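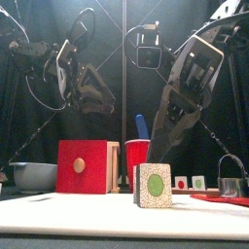 *Crédit photo : Stoltado*

Brinport, mars 2025. Stoltado ouvre en avril, à Brinport, un dépôt d'objets de maison et de jouets de seconde main. Le local de 170 m² se trouve rue Irach, dans l'ancienne mercerie Grabowska.

Le dépôt reprend la vaisselle courante, les bols à mélanger, les gobelets en plastique, les petites boîtes de rangement et les jouets. Les articles sont triés sur table, nettoyés puis mis en rayon par usage. Le textile et l'électroménager ne sont pas acceptés.

Plus de 2 828 objets ont été remis à Stoltado pendant la collecte préparatoire. Les prix iront de 2 à 10 euros. Les lots dépareillés seront vendus au même tarif que les pièces seules.

Les dons se font sur place, aux heures d'ouverture, dans la limite de deux cartons par foyer et par passage. Les objets fêlés ou incomplets seront refusés à l'accueil.

Les horaires seront affichés en vitrine et à la mairie de Brinport.

Contact presse : Stoltado, service communication, rue Irach, Brinport.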